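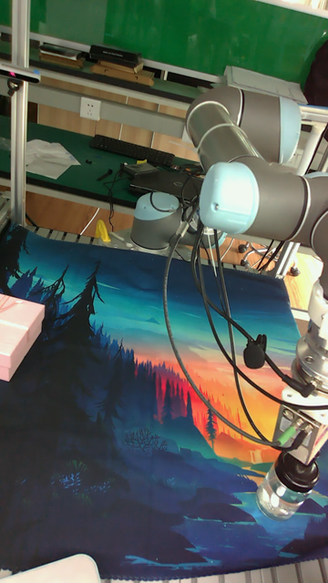 # Juvemora Bottle Handling Set: Fault Notice and Data Card

Maintained by the Vermeulen automation group. Contact: Riet Prins. Last revised July 18, 2021.

## Summary

The set contains 197 recorded episodes of a single arm moving small transparent containers over a patterned cloth. Of these, 163 are approved for general use. A further 24 are held back under fault code `GRIP-2`, and the remainder await review.

## Nature of the fault

In the held episodes, the controller logged a closed and stable grip while the measured finger force fell below the set limit. The protective stop did not trigger. Jolien Maes traced the error to the Jikgate driver, which repeated the last valid force reading after a lost message – the safety check therefore compared old values.
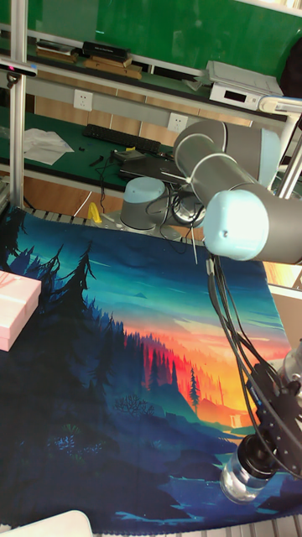
The driver now marks any repeated reading as stale and requests a stop after two in a row. Force values recorded before this change must not be used to train or test slip detection.

## Conditions of use

- Exclude all episodes marked `GRIP-2` unless the fault itself is under study.
- Do not replay held trajectories on a physical arm.
- Report new cases to the Relldale safety desk with the episode number and driver log.
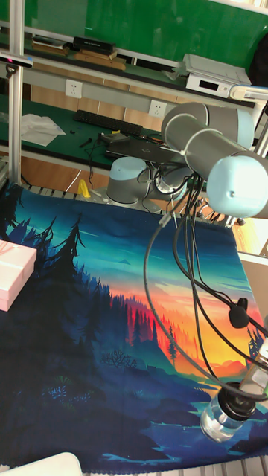

*Figure 3. Arm with a clear plastic bottle held upside down over the landscape mat.*

## Open items

The unreviewed episodes are due for release or removal in October.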